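Print this thread | E-mail this thread

Hurkari Forum > Manipulation > Faults and Safety

Force limit trips on dispenser place, vanity task

hurkari_ops
Wednesday, December 12, 2018

Looking for a second opinion on a repeat fault. Task is pick and place of a pump soap dispenser at the right rear corner of a bathroom vanity. The pick is fine. On the place, the controller trips on the Z force limit before the gripper opens, and the arm stops with the bottle still held. We logged 62 place attempts and had 19 trips. The limit is 20 N.
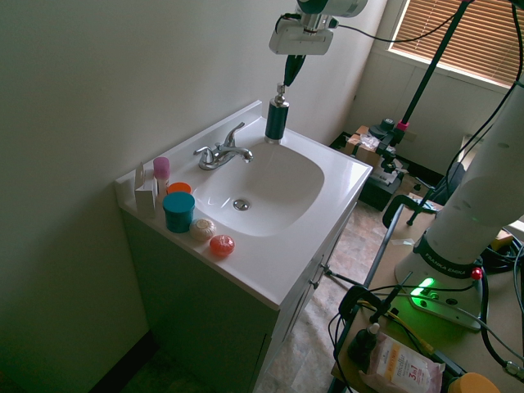
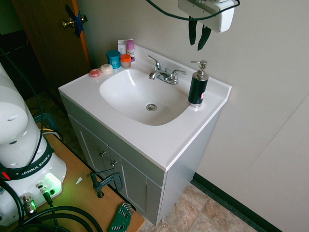 Base status light is green in both.

Re: Force limit trips on dispenser place

nunus_cell4
What is your place height referenced to? If it is a fixed Z in the base frame, the table is your problem. You have a clamp on the table edge and a vanity that is a separate piece of furniture. Either one shifts and the counter is no longer where the program thinks it is.

hurkari_ops
Fixed Z, taught once in April. The vanity was measured again last week and came out 9 mm high at the rear corner compared with the taught value.

nunus_cell4
Then that is your fault. Stop using a taught height and descend until contact.

prollard_t
Disagree that it explains all of it. An error of 9 mm should trip on every attempt, and he has 43 that went through. I would look at the grip. The fingers are around the top of the bottle, close to the pump. If the bottle slides up between the fingers on contact, the force stays under the limit. If it doesn't slide, you trip. The height error is real, but grip friction decides which runs fail.

nunus_cell4
Fair, but it is still the height that puts the load there.

prollard_t
Agreed on that. Fix both. And do not raise the limit to make the trips go away - a stiff descent onto a molded counter will crack something.

hurkari_ops
Limit stays at 20. Switching to a guarded descent, and the grasp point moves down the body of the bottle. Will post the new log.

Comments (3)

rotich_lab: Same symptom with us, and the cause was a payload mass left over from the previous tool. Check that too.

hurkari_ops: Payload checked, it matches.

bench_reader: What descent speed are you using? It isn't given anywhere in the thread.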